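Greltlow in two days – is Priven worth the detour?

Forum: Road trips and touring
Page 1 of 1

cobblefoot
Posted 9 July 2006

Planning a short driving holiday in January with my brother. We have two full days around Greltlow and I can't decide whether to spend the second one going over to Priven or stay put and do the quarry museum and the harbour properly. We like old machinery, small towns and walking a bit, not fussed about shopping. Has anyone done both? Also is the pass road all right at that time of year in an ordinary car?

marl_and_chalk
Skip Priven. We went three winters ago and the main street was shut apart from a chemist and a pub that had stopped serving food at two. The fossil wall is good but you can see all of it in twenty minutes and the signs have faded. Greltlow has the museum, the tramway shed and the walk out to the lighthouse, and that fills two days easily.

Pass road was fine for us, gritted up to the summit car park and wet the rest of the way.

tandem_jo
I'd disagree with that. Priven is quiet in winter but that was why we liked it. The fossil wall is the old cutting behind the station and if you carry on past it there's a path down the river to the mill. Allow an hour and a half there and back. We met two people and a dog the whole way.

The pub has changed hands too. It does food until 9 now.

cobblefoot
Thanks both. Is the mill open or is it one you just look at from outside?

tandem_jo
Outside only when we were there. There was a notice about open afternoons but I didn't write down the dates.

Bereket Gebremichael
I drive that road most months for work so I can help with the practical side.

From Greltlow to Priven over the pass takes about fifty minutes in dry weather. The summit is at 1,434 feet, which doesn't sound much, but it catches the wind and the last bends on the Priven side hold ice in the mornings. Don't set off before 10 if it's been a clear night. There is a lower road through Kuren that adds twenty minutes and is never shut as far as I know.

Fill up in Greltlow. The garage in Priven closes at lunchtime and the one at Kuren has no pumps any more, only repairs. If you do have trouble with the car, Kuren is the place to go, they're decent people and they'll look at it while you wait.

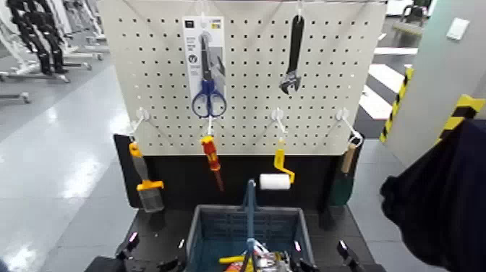
For parking in Priven use the station yard and not the square. The square looks free but half of it is permits, and the sign saying so is on the wall behind the bus shelter. The station yard is a pound for the day and you're right next to the cutting.

On the museum, check which entrance you want. The quarry side has the engines and the town side has the rooms about the harbour. One ticket does both but you have to walk round by the road between them, and the quarry side shuts an hour earlier.

marl_and_chalk
Fair enough about the pub. I still say the wall is a let-down if you've come any distance for it. Most of what you see is ripple marks and a few shells, and the guidebook makes it sound like there are footprints everywhere. There are three, and one is behind the fence.

tandem_jo
It's a railway cutting in a small town, I don't know what you expected. The footprints are clear enough when the sun is low. We went after lunch and they stood out well.

marl_and_chalk
I expected what the book said.

Which Solanki are people using, by the way? Mine is the old edition and it still lists the ferry.

Bereket Gebremichael
The ferry stopped years ago. The newer Solanki has a map of the cutting with the footprints numbered, on the page after Kuren. The walking times in it are on the slow side.

cobblefoot
This is all useful. I think we'll do the quarry museum and the lighthouse on day one, then decide on the second morning depending on the weather. If it's frosty we'll take the Kuren road over and come back by the pass in the afternoon.

Anywhere to stay in Greltlow that isn't on the front? We had a room facing the sea in another place last winter and the windows rattled all night.

tandem_jo
Chapel Lane, behind the church. There are a couple of guest houses along there and both have parking. Ring first – one of them closes after New Year and I can't remember which.

marl_and_chalk
It's the one with the green gate that closes. Or it was.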